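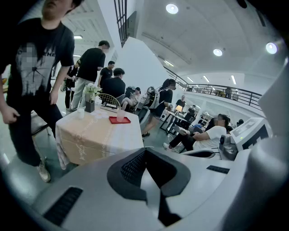 Silvia Havlíček schreibt mir, die Gedenktafel am Bahnhof Derberg sei schon seit Mai weg und ich solle bitte nicht so tun, als wäre das neu. Stimmt. Hab ich verschlafen. Sie ist jeden Morgen dran vorbei, sagt sie, vier Schraublöcher in der Wand und ein heller Fleck, und keiner hat was gemeldet.

Also nochmal sauber. Die Tafel für die 11 Zwangsarbeiter, Bronze, 9 Kilo, hing links vom Eingang. Jetzt nicht mehr. Die Polizei geht von Metalldiebstahl aus – kann sein. Materialwert lächerlich, eine neue kostet 3000 Euro. Plus Montage. Plus irgendein Gutachten, weil die Wand Denkmalschutz hat.

Angerufen bei der Stadt. Zweimal verbunden worden, dann Mittagspause. Später Rückruf, sehr nett: man "prüfe die Zuständigkeit". Die Wand gehört der Bahn, die Tafel der Stadt, die Schrauben vermutlich niemandem. Bis zum Herbst wisse man mehr.

Elínborg Lykkegaard hat damals den Text für die Tafel geschrieben, ich hab ihr gemailt. Antwort nach zehn Minuten. Sie hat die Namen alle noch, auch die zwei Schreibweisen bei denen man sich nie einig wurde. Würde das gern diesmal gleich korrigieren lassen. Finde ich gut. Wenn schon neu dann richtig.

Die Buchhandlung Garance hat jetzt eine Liste mit den Namen im Schaufenster, laminiert, A3. Ging in einem Nachmittag. Und eine Spendendose steht an der Kasse, 1000 Euro sind schon zusammen, hätt ich nicht gedacht.

Wer was gesehen hat im Mai, bitte melden, auch Kleinigkeiten. Kommentare sind offen, muss nur manchmal freischalten un das dauert. Bin bis abends unterwegs.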